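Re: [clavness-allotments] Blight already??

> Has anyone else on the top plots got brown patches on their tomato leaves? Mine were fine on Sunday and now four plants look dreadful. Do I pull the lot or wait? I've got over 70 in the tunnel and I really don't want to lose them.

Oh no, poor you! I'd have a proper look at the stems before you pull anything up. Blight gives you dark brown blotches on the stems as well, and the leaves go floppy and sort of greasy. If it's only the lowest leaves and the stems are clean and green, I'd guess it's just the plants getting tired (mine do it every year once the first truss is swelling) and you can snip those off and carry on.

If it is blight then yes, out with those four, bagged up and taken home, not on the shared heap please!! We had that argument last year and I don't fancy it again.

Two pictures before I get on to feeding:
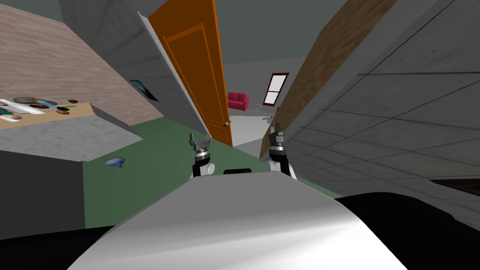
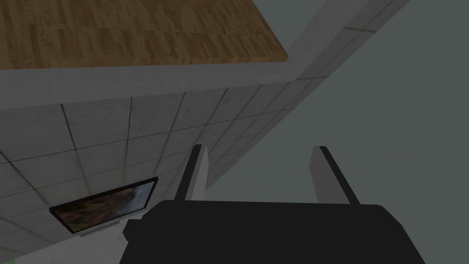
Grippers, both computer renders.

Right, feeding. I've gone back to the Tanoli stuff from the garden centre at Jodow, 300 ml to the big can, once a week. I did try comfrey tea but the smell got into the shed, then the car, then my coat, and I was told in no uncertain terms to stop. The tomatoes didn't seem bothered either way.

Open both ends of the tunnel in the morning as well, even when it's grey, and water at the roots and not over the top. I go down before work, 7ish, and I'm happy to do your doors if you leave them unpegged.

Also, is anyone driving over to Priveck for the plant sale? I've got a tray of leeks to swap and no way of getting them there. Would love some purple sprouting if there's any going!

Plot by the water butts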